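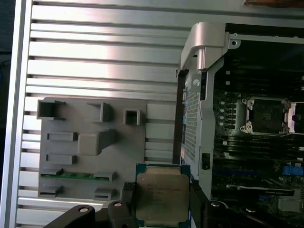 Grey plastic fixture on ribbed aluminium.

Writing to a prisoner held abroad: what can I say, and does it get through?

Lucinda Park
13/06/2019

Our letter-writing group in Wimgate has taken on the case of a man held in Mirnach prison. He is a former teacher who was given six years for handing out leaflets before a local election. We have his full name, his date of birth and the postal address of the prison. We don't have a prisoner number.

We have sent 26 letters and cards since February and have had nothing back, either from him or from the prison. A few people in the group think the letters are being thrown away and that we should stop and put the effort into a petition. We already have 1,040 signatures on one but haven't sent it anywhere.

I would like to know three things. Can letters that get no answer do him any harm? Should we mention his case in them, or keep to weather and gardens? And who should the petition go to? None of us speaks the language beyond a few phrases.

Dvorak

I wrote to prisoners for a number of years and also had a cousin inside, so I have seen a bit of both ends.

No reply doesn't tell you much. Prisoners may be limited in how many letters they can send, and they will use those on their family. Stamps cost money. Foreign post often goes to a censor who has to find someone to read English, and it can sit in a drawer for months. My cousin was handed a bundle of old post in one go when he was moved to another wing. Some of it was from people he had never heard of and he kept all of it.

On what to say: leave his case out of letters addressed to him. Don't mention the leaflets, the election, the government, your group's name or any organisation that campaigns for him. Write that you are thinking of him and hope he is well, then something ordinary about where you live. Keep it to one side of paper in clear handwriting or print. Postcards are good as there is nothing to open. Don't send money, stamps or food unless the family has told you it is allowed.

Put his full name on the envelope exactly as it appears in the court papers, in the local alphabet if you can get someone to write it out for you. Date of birth underneath if you have no number. Ask the family or his lawyer for the number all the same. A missing number is the commonest reason I know of for post going astray.

Whether it can harm him is a question for the family. If they say stop, stop. If you have no contact with them, the lawyer is the next best person. I would ask before sending any more.

The petition is a separate thing. There you do name the case and say what you want, politely. Send one copy to the justice ministry and one to the embassy here, with a covering letter signed by a real person with a return address. Tell the family before you send it. Keep the original sheets and post photocopies. Your MP can be asked to raise it with the Foreign Office, and will normally answer if you live in the constituency.

Ollside

Send them recorded. We did that with ours and at least you get a signature from the prison. Costs more though.

Petitions are a waste of time in my opinion, they go straight in the bin.

Lucinda Park

Thank you both. We have found an email address for the lawyer and I have written to ask for the prisoner number and whether the family is happy for us to go on. Several of our earlier cards did mention the election, so I have told her that as well. The petition will wait until she answers.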